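Why is a cucumber so watery?

Cut a slice of cucumber and press it with your thumb. Water comes out straight away. A cucumber is over nine-tenths water, and the plant had to drink all of it through its roots.

Roots have tiny hairs on them, much thinner than the hairs on your arm. Water in the soil passes into these hairs and travels up the stem in very narrow tubes. Some of it goes to the leaves and some goes to the fruit. 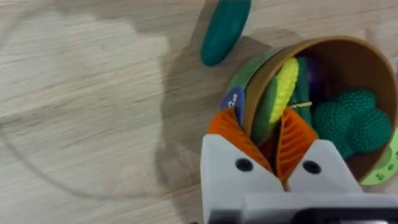
Cucumbers grow on a long, trailing plant called a vine. The vine has curly threads – these are called tendrils – which wrap round sticks and strings and hold it up. In July a cucumber can get noticeably longer in a single day.

Is it a fruit or a vegetable? Cooks call it a vegetable. Scientists call it a fruit, as it grows from a flower and has seeds inside. Pumpkins and melons belong to the same family.

Try this at home

Ask an adult to cut 2 slices. Sprinkle salt on one and leave the other plain. Wait 10 minutes. The salt pulls water out of the slice, so you should find a small puddle on the plate.

Written by Suryani Gunawan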